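Bekari wants 70 dollars a month for its "focus plan." I read the whole sales page so you don't have to.

The big claim is that members get 63 percent more done. More of what? Measured by whom? The footnote goes to a Novinent survey of 131 people, all of them already paying members.

I asked support for the survey questions. Got a coupon code.

Kasun Mollah swears by it. He also started going to bed at ten the same week he signed up, so I'd like to know which one gets the credit.
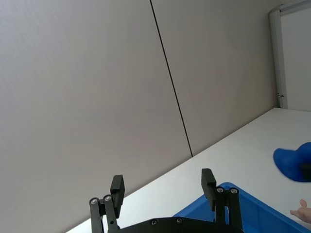 Gray wall, one seam. My focus plan, no monthly fee.

Someone replied that 647 five-star reviews can't be wrong. I read the first page of them. Four use the phrase "total game changer for my mornings."

If you've tried it and quit, tell me why. If you have a code to share, please keep it.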